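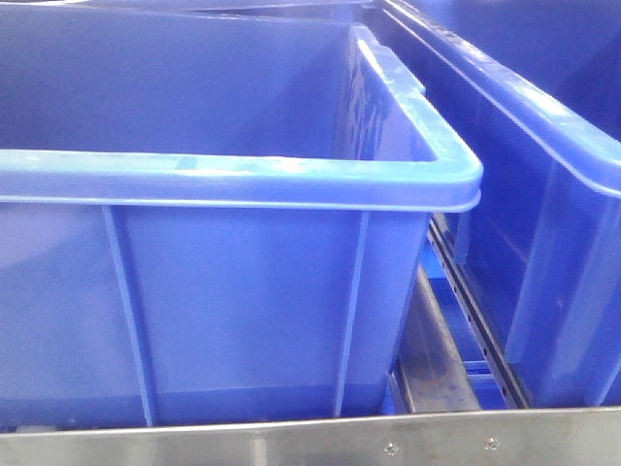 Bin-to-Bin Sorting Cell: Project Report
Robotics Club, Clollard Technical College

Our task was to move mixed parts from one blue bin to another without a person at the station. We called the project Volluvano, after the club's old line-follower.

The arm is an Olmedo trainer with a payload limit of 2 kg. We wrote the pick routine ourselves and ran it at reduced speed through December.

The first problem was the bin rim. The depth readings jumped at the edge — glossy plastic does that — and the arm stopped short. We masked out a 3 cm strip along each rim and the false stops went away.

Over 800 picks we logged 37 drops, most of them flat washers. The Skuremport entry rules allow fewer, so next term we will try a softer fingertip and repeat the run with the same parts.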